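Handheld grippers deserve a proper label

Most of the argument about home-built robots is still about arms: reach, payload, how much backlash is tolerable in a printed gearbox. I think this is the wrong place to spend an evening. The arm can be bought second-hand. The part that decides whether a machine can fold a shirt is the end you hold in your own hand while you record the motion, and most shared workshops treat it as an accessory.

Bernadette Obi and I have been building two handheld units at Olaniyan, to a pattern that started with Gaspard Gaillard's Tirkeris drawings. Each revision has had fewer parts and a worse manual. The current one has 29 printed and machined parts, and the bill for the pair came to £389, excluding the motors we already had. I mention the cost so that nobody thinks the following is a complaint about money.

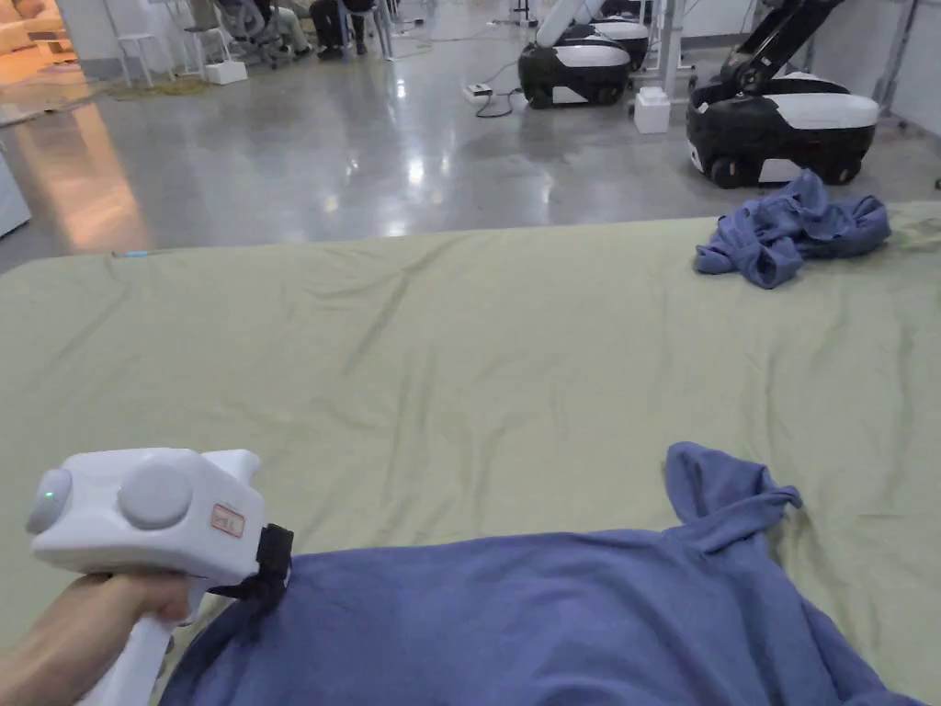

Cloth is a harder test than blocks or cups, and builders should start with it. A rigid object forgives a jaw that closes two millimetres off centre. Knitted fabric does not: the jaw takes one layer or three, and the recording is useless in either case if you wanted two. We work on a mattress with a fitted sheet, which many people regard as sloppy compared with a flat bench. I disagree. A soft surface gives under the jaw, so the tip can press in and take up a small fold at the edge of the garment without scraping. A hard bench punishes every error in approach height, and you end up tuning for the bench.

My second point concerns marking. Write on the tool. A sticker with a handwritten mark on the body costs nothing and survives a flat battery, a renamed folder and a change of operator. Ladi Eze prefers to keep unit numbers in the log file only. That works until two units are swapped at four in the afternoon and the calibration for one is applied to the other.

Third, grip angle. The handle should let the wrist stay straight at the height of a bed. Ours does so for me and does not for Bernadette, whose forearm is shorter. The fix is a longer lower handle, and it will go in before September if the Bemari printer is free.

Comments (2) Shares (29)

Contact the editor | Back to top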